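手持夹爪采集套件到货验收与安全检查表(含批注)

产品:Ollutel 双手手持夹爪套件,供货方 Ollberg
服务内容:套件两只、安装指导、试用期内换件
检查人:Solveig Dalen
复核:Nurnell 项目组,徐工(Xu)
检查时段:二月,试用第2周
结论栏用语:合格 / 观察 / 整改 / 未查

填写说明:结论写在每项末尾,批注接在后面。试用期内换件需附本表编号305。凡写“整改”的项目,处理完之前该夹爪不得用于正式作业。

一、文件与随箱物品

1.1 装箱单与实物一致。合格。
批注:装箱单上夹爪配件用的是旧料号,和说明书对不上。已请 Ollberg 发更正页,收到后夹在本表后面。

1.2 说明书有中文版,安全章节完整。观察。
批注:中文版缺“指垫更换”一节,英文版有。目前操作员看英文版更换,不方便。

1.3 保修条款写明易损件范围。整改。
批注:条款只写“手指组件”,没有说指垫算不算。徐工的意见是签正式合同之前必须写清楚,我同意。指垫是这个产品用得最快的东西,按整套手指报价不合理。

1.4 备用指垫单独封装,标有材质。观察。
批注:有封装,无材质标注。

二、场地

2.1 作业台稳固,台面无翘边、无油污。合格。
批注:台面有细小的深色斑点和浅灰色痕迹,不影响抓取。请勿用溶剂擦,用干布即可。

2.2 支架底座贴有黄黑警示条。合格。
批注:底座放在地毯上,推一下再查一次是否晃动。

2.3 地面线缆不横穿操作员站位。观察。
批注:黑色线缆直接走在地毯上,建议加压线槽。Ollberg 的报价里没有线槽,需自购。

2.4 插座负载及插头状态。合格。

2.5 站位与台位有地面标记。合格。
批注:换班后按标记复位,不要凭感觉摆。

三、作业中检查

操作员双手各持一只夹爪,对台面上的收纳架和册本类物品做抓取、放入动作。连续作业时长设定为60分钟,其间休息10分钟。
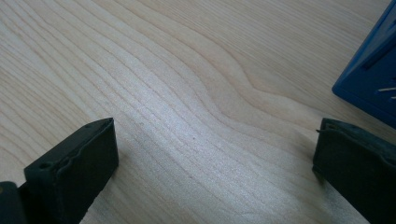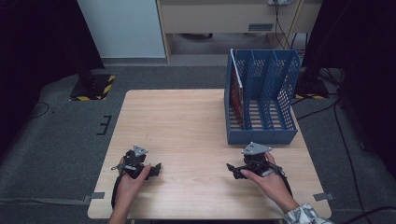
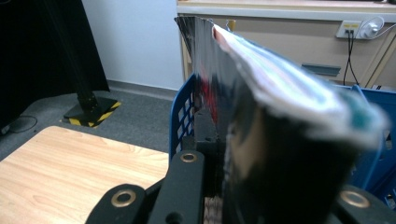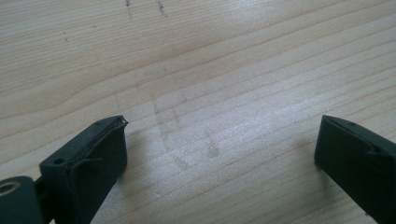
四、夹爪本体

4.1 手指与机身连接牢固,无松动。合格。
批注:左右两只都用手扳过,没有异常间隙。

4.2 指垫贴合完整,无翘起、无撕裂。整改。
批注:左侧手指的覆层边缘有翘起,指尖处卷起一个小尖角。继续夹持会越撕越大,也可能挂住纸张和薄膜。已要求更换,换下的旧件留样,不要扔,索赔时要用。右侧手指一并拆下检查后再装。

4.3 手指上的小圆孔内无碎屑。合格。
批注:清理用软毛刷,不要用金属针捅。

4.4 金属衬圈无松脱。合格。
批注:衬圈颜色偏黄铜色,说明书没写材料,请供货方补充。

4.5 顶部三角形安装板螺钉紧固。合格。
批注:安装板边角用指腹摸过,不割手。长时间单手握持时手腕会碰到板沿,建议供货方考虑加护边。

4.6 连接线及绑带不妨碍手部动作。观察。
批注:图二里左边夹爪有一条黑色的带子或线垂到台沿外,右边也有一条黑色线缆沿台子右侧往下走。侧身时容易勾到台角。先用魔术贴收在前臂侧,留出转腕余量。正式版希望改成出线朝后。

4.7 开合手感顺畅,无卡滞。合格。
批注:两只的力度略有差别,操作员能适应。说明书没有给出允许差值,无法判定是否超差,暂按合格记。

4.8 夹持面无残留胶。未查。
批注:等指垫换完一起看。

五、被抓取物品

5.1 收纳架无锐边、无裂纹。合格。
批注:蓝色塑料,带网孔,分四格。手指伸进格子时要留意隔板,不要硬撬。

5.2 册本类物品封面不过滑。观察。
批注:黑色反光封面的那一本夹住以后,快速转动时容易打滑,放慢动作可以。反光面对机载相机也不友好,建议测试清单里亮面和哑面物品都保留,但分开统计。

5.3 台面上无多余小件。观察。
批注:图一右上角蓝色物件旁边有几根浅色细棍,像牙签一类。不属于本轮抓取物时请收走,若有尖头可能扎手。

六、人员

6.1 袖口收紧,不戴手链、戒指。观察。
批注:长袖可以穿,袖口须扣到腕部以上,不能盖住握把。

6.2 操作员知道急停和停止采集的做法。合格。
批注:现场口头提问,回答正确。墙上还没有贴操作卡,请补。

6.3 手腕疲劳反馈。观察。
批注:反馈集中在后半段,部位是拇指根部。徐工建议先缩短单次时长再看。我的意见是同时问一下供货方有没有轻一点的安装板,只改时长不解决重量。

6.4 作业时旁人不进入标记区。合格。

七、服务评价(供采购参考)

7.1 安装指导。合格。
批注:来的人熟悉设备,讲得清楚,没有留下书面记录。下次请签单。

7.2 响应速度。合格。
批注:指垫问题当天下午有回复,答应寄新件,未提费用。

7.3 备件供应。观察。
批注:没有给出固定交期。若按目前的使用频率,两周换一副比较稳妥,请采购把这个数写进询价。

7.4 总体意见。
套件可以继续试用,不建议现在签年度服务。先把1.3和4.2处理完。4.6的线缆走向如果供货方不改,我们自己做固定件也行,但要书面确认不影响保修。

八、待办

指垫更换及复查:Solveig Dalen
保修条款书面澄清:徐工
压线槽采购:Nurnell 项目组
操作卡上墙:Nurnell 项目组
说明书中文缺页:Ollberg

复查后在4.2和4.8旁补签,原批注不要涂改。

本网站使用 Cookie 以改善您的浏览体验。继续浏览即表示您同意我们的 Cookie 政策。 接受 | 管理设置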